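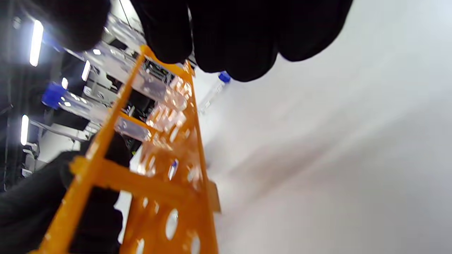 Teaching by hand is slow only for the first day, according to Ciarán Mac Carthaigh, and most of the errors blamed on the robot were already in the demonstrations. The remark is often repeated in introductions to the method.

Robot demonstration is the practice of showing a machine a task so that it can later carry it out unaided. The person may push the arm through the motion, steer it from a distance, or do the job directly while the movements of the hands are recorded. One complete run is usually called an episode.

Small laboratory chores are a common choice of task. The objects are light and cheap, and it is easy to tell whether a tube is in its hole.

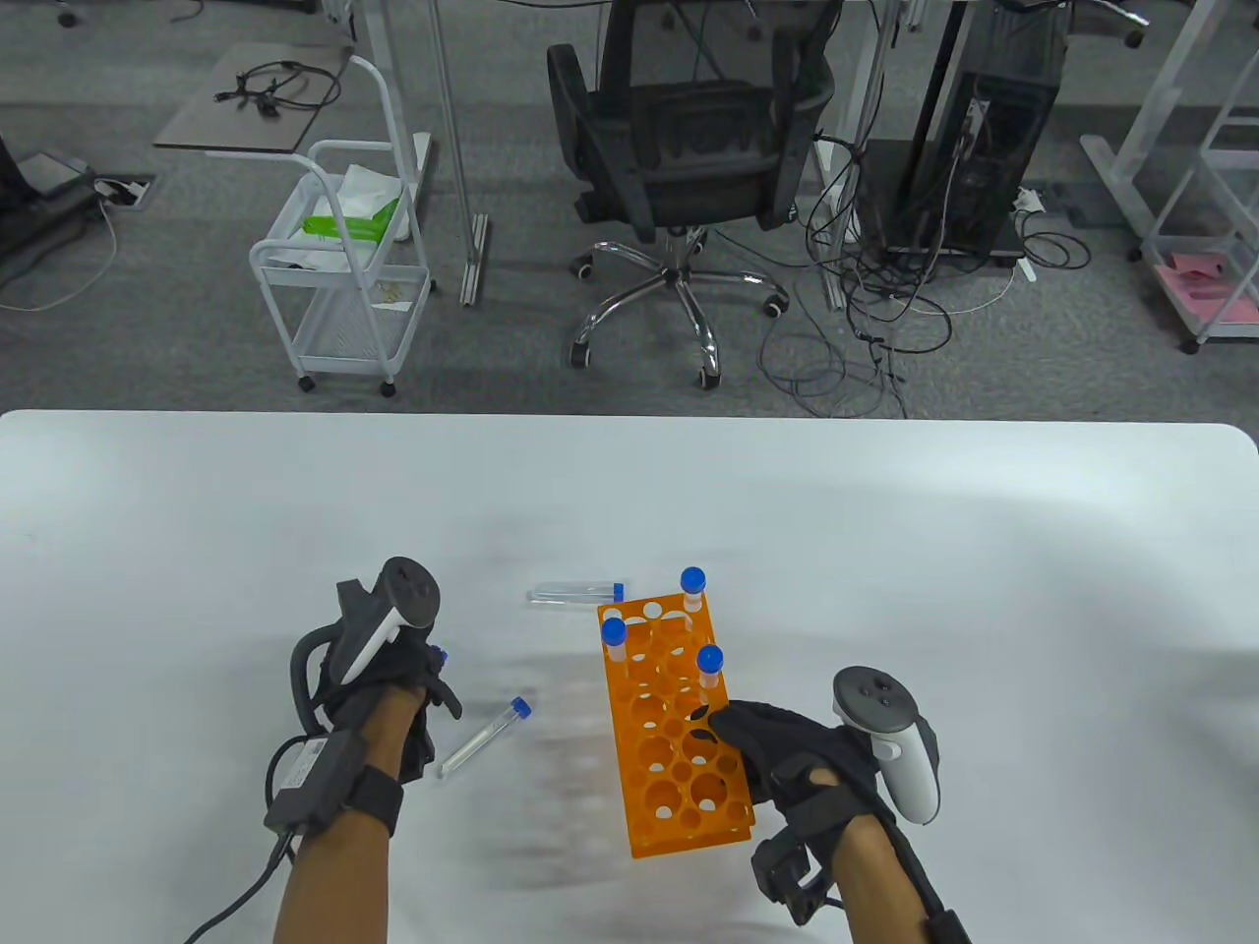 Recording also needs a fixed idea of where an episode starts and stops. At Wandden the operator returns both hands to a rest position before each run, and any run with a long pause is marked for review. The Mordale set, released in September, holds 453 episodes after review, out of some 3000 recorded.

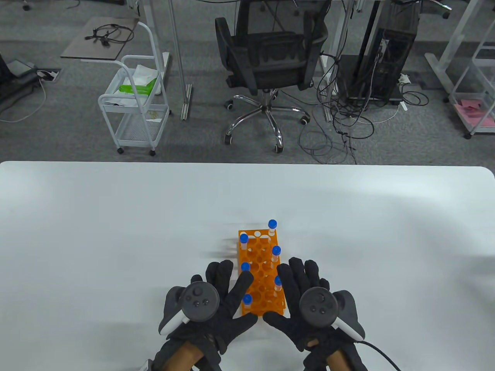 End states are normally written down before recording begins. A rule may ask for a full rack or for a set pattern. Six blue-capped tubes standing in a staggered pattern along the two long edges of an orange rack, with most of the holes left empty, could be one such arrangement. A written rule lets two operators work to the same standard.
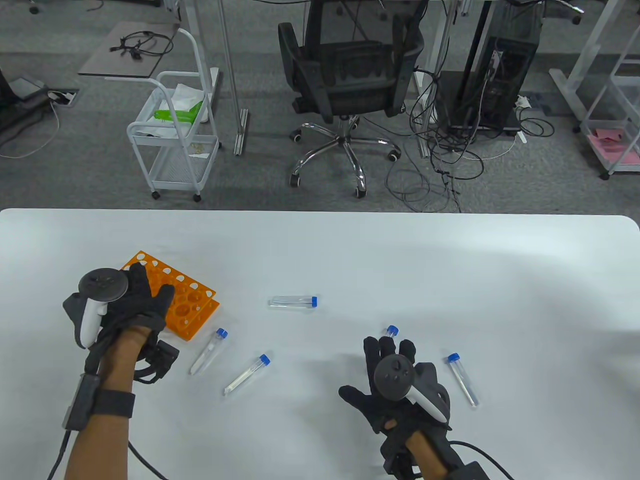

Variation in the starting layout matters as much as the number of runs. A model trained on one tidy layout tends to fail when an object is moved by a hand's width. Tubes may therefore be scattered over the table with their caps pointing different ways, and the rack set at an angle. Ignacio, a planning tool, draws up such layouts at random.

Related articles
Teleoperation
Kinesthetic teaching
Flivus (motion tracking software)
Imitation learning

Comments (2)
tomasz_r: Does the Mordale count include the runs marked for review?
plainbench: Only the ones that passed, as I read it. The section on end states was useful.

Filed under: Robotics | Laboratory automation | Training methods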